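**Residents' Forum: Grustell Court — Hot Water and Water Pressure**

### Thread: Proposed change to shared hot water billing

**Posted by Building_Office**

The management office invites comment on the proposal circulated in May. At present, hot water for all apartments is included in the monthly service charge. Under the proposal, each apartment would have its own meter, supplied by Plosavell, and would pay for what it uses. Installation would cost $300 per apartment, payable over one year.

The meter would be fitted in the cabinet under the kitchen sink. Countertops and sinks would remain as they are. 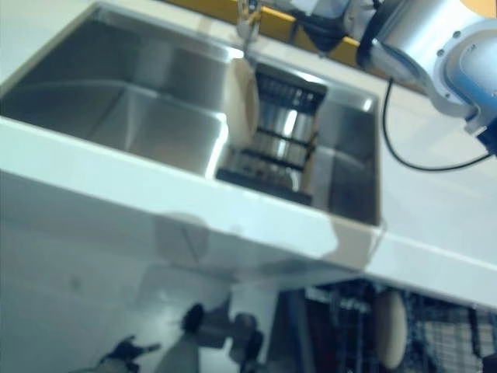 **Reply from Dwynwen Wogan**

I wish to record my objection. The proposal assumes that a household can control its own use, and on the upper floors this is only partly so. In the mornings I run the tap for several minutes before any warm water arrives. Under the new system I would be paying for that water at the hot rate. The office should first correct the circulation line and then return to the question of meters.

**Reply from amadi_4th_floor**

I support the previous statement in part. The delay is real, and I reported it last winter. I do not agree that the meters should wait, however. Those of us who live alone have been paying the same charge as households of five for as long as I have owned here.

**Reply from Ilta**

The service charge was never meant to match use. It is a shared cost, in the same way as the elevator, which ground floor owners also pay for. If we divide hot water by use, I expect a request to divide the elevator next.

**Reply from amadi_4th_floor**

The elevator does not cost more when a person rides it twice. Hot water does. I do not consider the comparison a fair one.

**Reply from Building_Office**

In answer to the points raised:

1. **Delay on upper floors.** The office accepts that the circulation pump is undersized. A replacement has been quoted at $3000 and would be paid from the reserve fund — no separate charge would be made to owners.
2. **Access to kitchens.** Fitting takes about 100 minutes per apartment. Residents are asked to empty the cabinet below the sink beforehand. Dish racks and dishes may be left in the basin, as the work is carried out at the supply pipe.

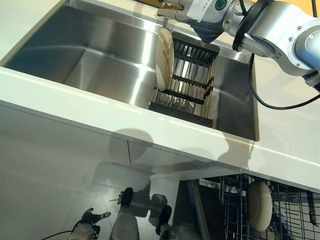 3. **Order of work.** The office is willing to replace the pump before any meter is read for billing. Owners who want this written into the proposal should say so in this thread.

**Reply from Dwynwen Wogan**

I ask that it be written in. I would also ask for a trial period in which readings are sent to owners and no payment is taken. My objection stands until both are in the text.

**Reply from Ilta**

I remain opposed, with or without a trial period.

**Reply from Building_Office**

Both requests have been noted. A revised text will be placed in the mailboxes, and this thread will stay open for 7 days after that.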